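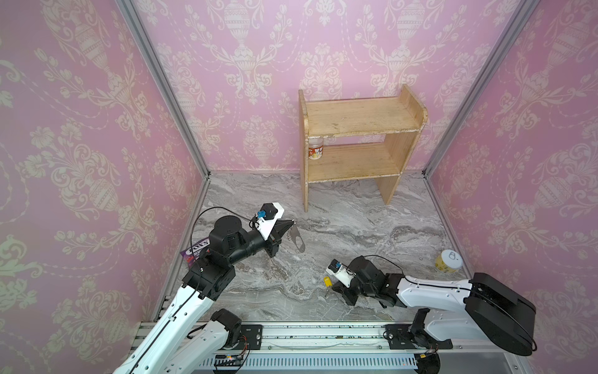 Small two-tier shelf in light wood, pink damask behind it.

Brukham Soft Furniture Wax, large tin
Reviewed by Naa Boateng, 5/5/20

I have been rubbing wax into old wood since I was tall enough to reach my aunt's sideboard, so I came to the Brukham tin with plenty of opinions already in place. My usual is a hard paste wax that smells like a shoe shop and needs a strong arm. It does a beautiful job and I dread it every single time. When Senyo Quaye passed along word that Brukham had a softer one that goes on like cold butter, I ordered the big 900 g tin straight away (a bit rash, I know, but the small one was sold out).

It cost me $33, and I'll say right now that I still have most of it. I've done a maple dresser, two nightstands, a bread board that only gets used for show, and the arms of a rocking chair that belonged to my grandfather. You really do need very little. My first drawer front I put on far too much and spent the evening chasing smears, and then I finally read the leaflet, where it says to use a bit the size of a pea. Well, yes.

The smell is lovely, by the way – a little orange, a little like a clean barn. It hangs around in a closed room until the next day, so open a window if you're sensitive to that sort of thing.

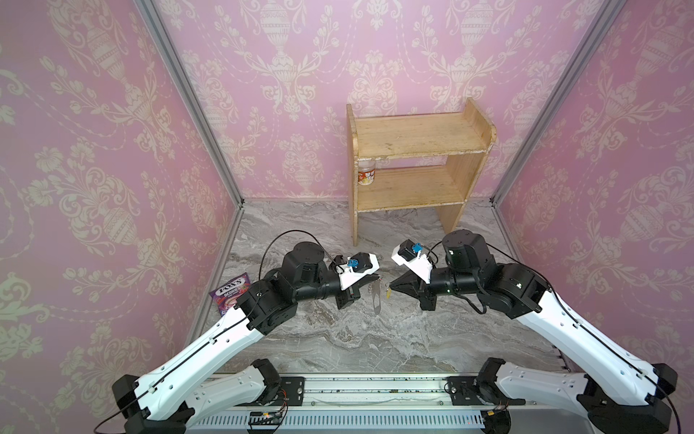
Pale boards with wear on them, and chipped white paint along the front edges.

Bare, tired wood is where I like this wax best. On the maple it brought the grain back up without turning it yellow, which my old paste always did. On painted pieces I'm less sure. It's fine over paint that is sound, but along a chipped edge it works its way into the bare spots and darkens them, and you may or may not like that. I do! My neighbor Yayra Nartey did not, and she had me take it off her plant stand with mineral spirits. Try it on the back of a leg first.

Buffing is easy. I wait as long as it takes to drink a cup of coffee, then go over it with an old T-shirt, turning the shirt as it loads up. The cloth that comes with the tin sheds lint like a cat, and I now use it for wiping down the lid.

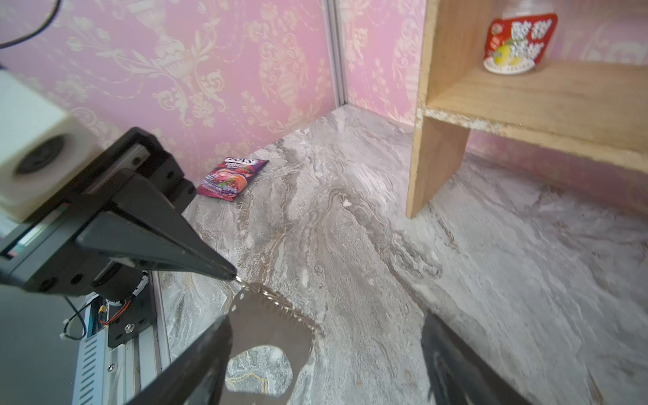 How it has held up

I did the dresser in December and it still feels silky everywhere except the top, where I set down my keys and my mug and everything else I own. A damp glass left overnight made a ring there. It faded a good deal after a second coat, though I can find it if I tilt my head. For a kitchen table I'd go with a proper hard finish and save this for the pieces that live a quieter life.

The tin itself is my main complaint. The lid is a press-fit, it dented the first time I pried it up with a screwdriver, and it hasn't sat flat since. I keep a square of wax paper under it and that seems to stop the wax from drying out. For the money I'd have liked a screw top.

Four stars out of 5 from me, and I'd buy it again in the smaller size.
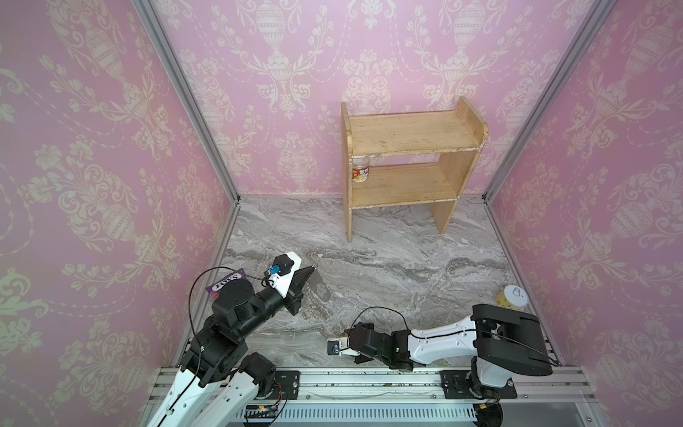
Can I put it over an old coat of a different wax?

I have, on both nightstands, and it took well. Wipe off any dust and greasy spots first, and if the old wax feels sticky, clean it back with mineral spirits and let the wood dry overnight before you start.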